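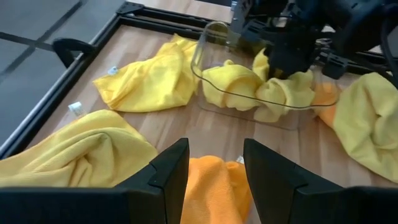
Our college robotics club, Fluvetti, has signed up for the Nemunano challenge this spring and I'm so excited I can hardly sit still! The task is sorting towels by colour with two arms, orange in one tub and yellow in the other. Picking up works nicely when a towel is bunched up between the fingers like the orange one, because there's plenty of cloth to close on. The trouble starts when one is lying half under another. The arm grabs the top layer, the bottom one comes along for the ride, and we get a yellow with an orange stuck to it — lost points every time.

We have 239 practice runs saved, and most of the bad ones are double grabs. Before we go and collect a load more, is there a good way to teach it to take just one?

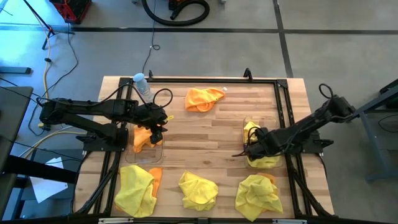 Both arms over their tubs. Look at the yellow pile on the left of the near row, with orange coming out from under it.

Things we've tried: going in slower (a bit better), pinching right at the top of the heap (better for yellow, no idea why) and a little shake after lifting. The shake is brilliant fun to watch but it flings the small ones off the table. We've also been trying to find towel edges from the low view. The looped hem is easy enough for a person to follow, but our edge finder gets lost in all the bumpy ridges and calls every fold an edge.

Any ideas very welcome, daft ones too. We meet on Sunday and I'd love to turn up with something new to try.
Pramila Rana 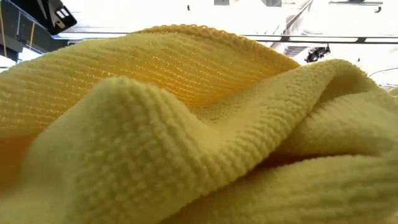

3 answers

Halina Makowska
What a lovely project! We had the same headache at Kandpal with tea towels. Don't try to solve it in the grab. Lift the heap a hand's width, move it over a clear bit of table and let go, then look again. The layers usually land apart, or far enough apart that the second go is easy. It costs you time, so check how your event scores that.
For the edges, I'd stop looking for lines and look for colour first. Mark everything orange, mark everything yellow, and if both colours show up in what you're holding, put it down. It only took us 2 evenings to get going. It won't help with yellow on yellow, mind.
Also go through your saved runs and label the double grabs before recording more. Boring job, get biscuits in.

gunance_fan
softer fingertips?? worked for me with socks

Tomasz
Use the other arm. One holds the bottom towel down near a corner, the other lifts the top one. Harder to drive by hand, so practise it on its own for a while with 3 towels and nothing else on the table. When you lay out the heaps, change which colour goes underneath, otherwise it learns that orange is always at the bottom.

Pramila Rana
Oh, we do nearly always put orange underneath! Halina, I'm stealing the drop and look again idea for Sunday, and then we'll have a go at the two-handed one. Will post back with how it went.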